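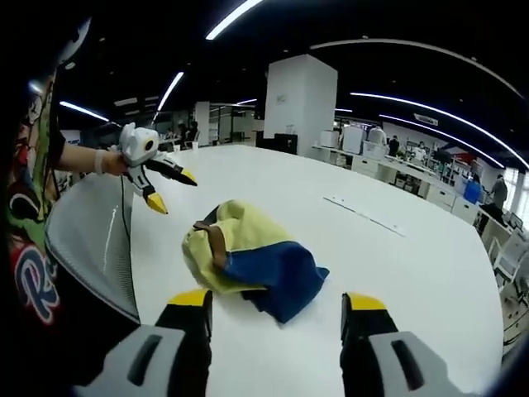 Photo: Flistine / Manipulation Software group

Software Engineer, Robot Perception and Control (two posts)

Flistine invites applications for two full-time software engineering posts in its Manipulation Software group. The successful candidates will join the team responsible for the perception, planning and control software used in the company's work on cloth, bags and other soft goods. Both posts are permanent, subject to a probation period of six months.

Reference: 735
Location: Flistine, Kurkargate
Hours: Full time; applications for a job share will be considered
Reports to: Azucena Tovar, Head of Manipulation Software
Closing date: the last working day of October, at 5 pm

About the group

The Manipulation Software group writes and maintains the programs that turn recorded demonstrations into robot behaviour. Demonstrations are made by people using hand-held grippers fitted with cameras, either alone or in pairs, on ordinary objects laid out on a table. The recordings are then checked, aligned, labelled and passed to the training pipeline. The trained policies are tested on two-armed robots, and the results of those tests decide what is recorded next.

The group has concentrated on rigid objects for most of its history. Its current programme, known internally as Vurum, deals with items that have no fixed shape. A bag with a strap may be presented in a heap, inside out or folded over itself, and the software must find a useful place to take hold of it before anything else can be done. Existing methods for estimating the position of an object are of limited help in such cases. The two new posts have been created to strengthen this part of the work.

The group works in an open-plan office alongside the hardware and data collection groups. Engineers are expected to spend part of each week at the recording tables and the test cells as well as at their desks.

Post A: Perception

The holder of Post A will be responsible for the software that interprets camera images of soft items before and during handling. The main duties will be:

To design, train and evaluate models that find edges, corners, straps, handles and openings in crumpled fabric.

To maintain the code that recovers the path of each hand-held gripper from its camera images and motion sensor, including recordings in which two grippers are used together and one passes through the view of the other.

To improve the handling of difficult conditions, in particular glossy table tops, strip lighting overhead, strong daylight from windows and people moving in the background.

To measure the delay between cameras and to keep paired recordings in step.

To write automatic checks that reject a faulty recording on the day it is made, with a message that the person at the table can understand and act upon.

Post B: Planning and Control

The holder of Post B will be responsible for the software that carries the output of a trained policy to the arms. The main duties will be:

To develop and maintain the motion layer, which receives target gripper poses and finger openings and produces smooth joint commands within the limits of speed, force and reach.

To prevent collisions between the two arms, and between either arm and the table, without stopping the task more often than is needed.

To correct for the difference between the way a person moves a hand-held gripper and the way an arm is able to follow the same path. Wrist angles that are comfortable for a person are frequently out of reach for the arm, and the present solution (a fixed table of substitutions) is to be replaced.

To keep the control loop steady when the policy is slow to answer, and to define what the arms should do when no answer comes.

To maintain the replay tool, Soliman, with which any recording can be played back in simulation or on the arms at reduced speed.

Duties common to both posts

Both post holders will review the code of colleagues, write tests for their own, and keep written notes of experiments, including those which fail. They will take a turn on the support rota for the recording tables, which runs during office hours only. They will also give a short account of their work to the whole group once a month.

Person specification

Applicants for either post must have:

A degree in computer science, engineering, mathematics or a related subject, or equivalent experience gained at work.

At least two years of experience in writing software that other people depend upon.

Sound working knowledge of Python, and of either C++ or Rust.

A good grasp of rotations, coordinate frames and camera calibration.

The ability to explain a technical problem clearly in writing.

For Post A, experience of training and testing image models on data that the applicant has helped to collect or clean is also essential. For Post B, the applicant must have written control or planning code that has run on a physical machine. Simulation work alone will not be sufficient for Post B, although it will be given due weight.

The following are desirable for both posts: experience with two-armed robots; experience with soft or flexible materials; familiarity with learning from demonstration; and experience of maintaining a shared software tool over several versions. A doctorate is not required. Applicants who hold one will be appointed on the same scale and assessed against the same criteria.

Terms and conditions

Annual leave is 28 days in addition to public holidays. Core hours are 10 am to 3 pm, and the remaining hours may be arranged with the line manager. Work from home is possible for up to two days in each week outside test periods. Post B will need to be on site more often than Post A during the first three months, while the replacement motion layer is brought into use.

Salary will be set according to experience on the company's engineering scale, a copy of which is sent to every applicant on request. Help with the cost of moving to Kurkargate is available to those who live more than an hour's journey away. Applicants who require permission to work should say so in the covering letter; this will have no bearing on the shortlist.

How to apply

Applications should be sent to the recruitment office, quoting reference 735 and stating clearly whether the application is for Post A, Post B or both. Each application must contain:

A curriculum vitae of no more than three pages.

A covering letter of no more than one page.

A sample of code, or a link to one, with a short note stating which parts the applicant wrote. Where earlier work cannot be shared, a written description of a technical problem and its solution will be accepted instead.

The names of two referees, who will be contacted only after interview and with the applicant's consent.

Applications received after the closing time will not be read. Receipt will be acknowledged by email within three working days.

Selection

Shortlisting will be carried out by Azucena Tovar, Nabila Majimbun (Lead Engineer, Control) and Berenice Espinoza (Data Collection). Shortlisted applicants will be asked to attend a half day on site. The visit will include an interview of one hour, a discussion of the code sample and a practical exercise with a set of recordings provided by the group. Applicants for Post B will also be shown a test cell and asked to comment on a log taken from it. No preparation is required for the practical exercise, and applicants may use their own laptop and editor.

Travel costs for the visit will be repaid on presentation of receipts. A remote interview can be arranged for applicants who are unable to travel, in which case the practical exercise will be carried out by shared screen.

All shortlisted applicants will be told the outcome in writing, and those who are not appointed may ask for comments on their interview.

Enquiries

Questions about the duties of either post may be addressed to Nabila Majimbun. Questions about terms, access to the building, or adjustments to the selection process should be addressed to Estrella Aguirre in the recruitment office, Room 171. Informal visits before the closing date are welcome and can be arranged through the same office.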